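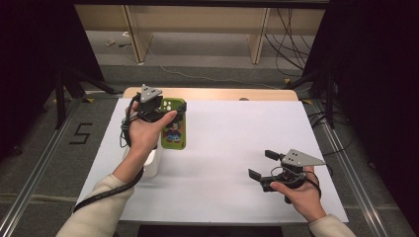

How to speak at a council meeting (and get your point in before the bell)

The first time I put my name down to speak at our council, I wrote four pages and got through the first one. The mayor was very kind about it, thanked me, and moved on to drainage. So if you have something to say about the Renau Road crossing, or the library hours, or whatever it is that has been keeping you up, let me walk you through it the way I wish somebody had walked me through it.

Start with the agenda. Ours goes up on the council website before each meeting, and you want to find the item number for your topic, even if you think you know the topic backwards. Write that number on your hand if you must. If your issue isn't listed, you'll be speaking in open question time instead, which has its own form and usually comes right at the start of the evening.

Next, register. The form asks for your name, your street, the item number and whether you are for or against the recommendation. Read the recommendation carefully before you tick anything! My neighbour Roscoe Thibodeaux once ticked "against" on a motion to keep the Lehtinen Street playground open, and it took a fair bit of sorting out at the lectern.

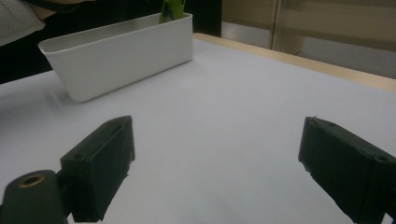 Now write your speech, and keep it short. You get 2 minutes, and at a comfortable pace that goes by in a flash. Say who you are and where you live, say what you would like the councillors to do, and then give them your best reason. I put the request near the top these days, in case I run over. A small story from your own street will stay with them longer than a page of numbers — they have the staff report for numbers.

Read it aloud at home with a timer, standing up. Then cut a paragraph and read it again.

If you have handouts, check with the clerk how many copies to bring. Our council needs 13, and they go to the clerk's desk before the meeting opens. Petitions are handed in at the same desk, and each page should have the full wording of the request at the top, so that people can see what they're signing.

On the night, come early and bring a cardigan, as the chamber is always freezing. Address everything through the mayor, speak into the microphone, and if a councillor asks you a question you can't answer, it's perfectly fine to say you'll email them the details.

Do send that email, too, preferably the next morning. Tiina Rantala and I wrote to all our councillors after the crossing item was deferred, and two of them rang us back before lunch.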